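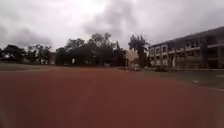
Subject: Re: [truvia-nav] Boundary layer on the reddish track surface

From: Adwoa Ametepe
To: truvia-nav list
Date: January 30, 2020

Dear colleagues,

Ohemaa Ofori wrote:
> The planner on Sebastian treats the bend as open ground.
> Is the grass edge being passed to the costmap at all, or
> is the segmentation node dropping it under cloud?

The segmentation node publishes the edge correctly. Colour contrast between track and grass is adequate under an overcast sky, and the fault lies downstream. In Brutimby release 2 the costmap discards any polygon with more than 145 vertices, and a curved boundary exceeds that limit readily.

Two changes are proposed:

1. Simplify the polygon before publication - the tolerance is to be a launch parameter.
2. Exclude the worn, lighter band from the lane-line class until the classifier has been retrained. It is too faint to serve as a heading reference.

The white markings on the grass should remain labelled as unknown. Members are asked not to relabel them as obstacles.

A patch is available on the Erkton branch for review. It requires three approvals before merging, and the release is planned for March.

Regards,
Adwoa Ametepe
Navigation Software, Truvia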